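Gripper budgeting

Gripper budgeting is the part of automation planning concerned with what goes on the end of a robot's arm, how many of them to buy, and who pays when they wear out. It is traditionally done last, with whatever money the arm has left over.

The usual split was set out by Zlata Kravets in a planning guide issued at Bernberg on 7 February 2024. Kravets divides the cost into the tool, the spares and the teaching, and observes that buyers compare the first in great detail, forget the second, and discover the third by invoice. Teaching covers the hours people spend working hand-held grippers so that a machine can later copy them. Cloth is the costly case, as it declines to keep the same shape twice.

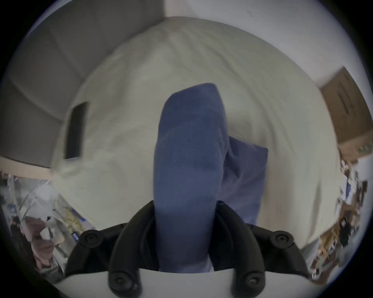

For soft goods the guide suggests 2 hand-held units per work site and 30 pairs of fingers in the first year, a figure that purchasing departments tend to read as a typing error. Fingers are ordered separately from bases. Lead time for the Puller, a hand tool sold by Dustton, is quoted at 9 weeks, or 90 days for customers who need it sooner.

Abdul-Rahman Amoah, who planned the equipment for the Akolgo linen works, has criticized the guide for leaving out storage. His own plan gives shelving a separate line, along with labels, screws and a replacement for the screwdriver. The line was cut in May and restored under "miscellaneous" at a higher price.

See also: Spare parts; Depreciation; Laundry folding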